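Foire aux questions : les arrêts de la cellule de câblage Gidorby

Page tenue par Lizeth Valderrama, atelier de Kendstead. Mise à jour le lundi 5 août.

De quel défaut parle-t-on ?
D'une perte de maintien. La pince saisit le faisceau, se déplace vers la carte, et le faisceau glisse ou pivote entre les doigts pendant le trajet. Le connecteur arrive de travers. Dans le meilleur des cas, la cellule s'arrête en défaut d'effort. Dans le pire, elle pousse quand même et abîme l'embase.

Combien de fois est-ce arrivé ?
Sur 1 595 cycles enregistrés en juin, 60 se sont terminés par un arrêt. La brochure de Cluma parlait d'une insertion « fiable sur tout type de faisceau souple ». Je laisse chacun juger. Notez aussi que le journal ne compte que les arrêts : un connecteur mal enfoncé mais accepté par la machine n'y figure pas.

Quelle est la cause selon le fournisseur ?
Cela dépend du mois. On nous a d'abord parlé de l'éclairage, puis de la longueur des fils, puis d'une mise à jour qui devait tout régler. Elle a été installée au cycle 767. Les arrêts ont continué après, à des intervalles qui ne m'ont pas paru plus longs.

Et selon l'atelier ?
Gilberto Apaza soupçonne le manchon. Selon l'endroit où il a été posé, les doigts serrent sur une surface plane ou à cheval sur le bord, et les fils restent libres de tourner. C'est une hypothèse. Elle a le mérite de pouvoir être vérifiée avec un réglet, ce qui n'était pas le cas de l'explication par l'éclairage.

Y a-t-il un risque pour les personnes ?
Oui, et c'est la partie qui m'inquiète. Après un arrêt, la tentation est de passer la main pour redresser le connecteur et de relancer. Or l'état « en pause » affiché au pupitre n'est pas une mise hors énergie. Le bras peut repartir sur une commande distante, et la carte peut être encore alimentée.

Que faut-il faire après un arrêt ?
Appuyer sur l'arrêt d'urgence, couper l'alimentation de la carte, attendre que les voyants soient éteints. Ensuite seulement, ouvrir la pince avec la commande manuelle en retenant le faisceau. Ne jamais tirer sur les fils. Noter le numéro de cycle avant d'acquitter, car l'acquittement efface le détail du défaut (oui, nous l'avons signalé).

Un voyant éteint garantit-il l'absence de tension ?
Non. Les condensateurs gardent une charge un certain temps. On mesure, puis on touche.

À quoi ressemble une prise correcte ?
Les doigts sont fermés sur le manchon blanc, et les connecteurs dépassent au bout des fils. Pour autant, une prise correcte à l'arrêt ne dit rien de ce qu'elle devient pendant le trajet.

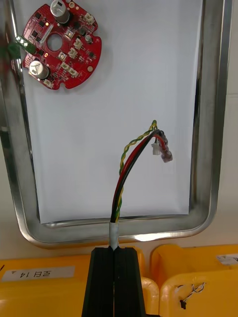 Vasanthi Barua demande pourquoi on ne serre pas simplement plus fort. Elle a essayé sur la cellule Henao et n'a plus eu de glissement pendant 500 cycles, mais elle a retrouvé des isolants marqués au contrôle et ne sait pas dire depuis quand.

Peut-on donc augmenter l'effort de serrage ?
Pas sans contrôle des fils derrière. Le retour ci-dessus me conforte : on échangerait un défaut visible contre un défaut caché. Le réglage reste verrouillé.

La cellule sera-t-elle retirée ?
Rien n'est décidé. Cluma propose de nouveaux doigts. J'ai demandé un essai avec nos faisceaux, sur nos cartes, et un relevé qui compte aussi les insertions douteuses. J'attends la réponse par écrit.

À qui signaler un arrêt ?
À Gilberto Apaza ou à moi, le jour même, y compris si la relance s'est bien passée.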